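Folding Without a Table: Final Report
Home Textiles Project, Ploltstead campus
April 3, 2026

My question for this project was pretty simple -- can you get a neat, same-size fold on a bed, or do you really need a hard surface? I live in a small room in Prollholm and don't own a table big enough for a sweatshirt, so I had a personal stake in this one! I kept a folding log with 56 entries in it, mostly tops, and I compared 3 ways of folding.

The method I liked best starts with the front facing up. You flatten the body, bring one sleeve in across the chest, then do the other one, and after that the hem comes up. Most of the guides I read say to start face down, and yes, that looks nicer in a drawer, but I kept losing track of the neckline and ending up with a crooked stack.
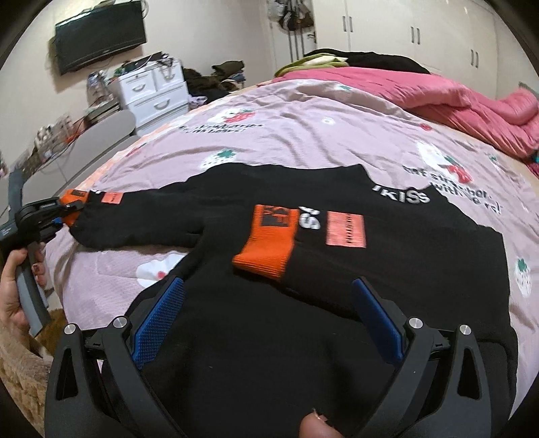
Sleeves were where nearly all my trouble came from. A ribbed cuff is thicker than the fabric around it, so if both cuffs land in the same spot you get a lump, and the whole pile leans (mine fell over a lot in December, when I was still learning). Sweatshirts were the worst for this and thin T-shirts barely cared. Pulling the sleeve out straight by the cuff before folding it helped more than anything else I tried.

The duvet matters too. A puffy one lets the fabric sink and the fold lines wander, so I started smoothing the cover out with my forearm first. It adds maybe a few seconds and I'd do it every time.

If I did this over I'd measure the finished folds with a ruler from day one. I only started doing that for the last 4 entries, and I wish I had more numbers to show. I'd also like to try heavy hoodies with a front pocket, which I left out completely.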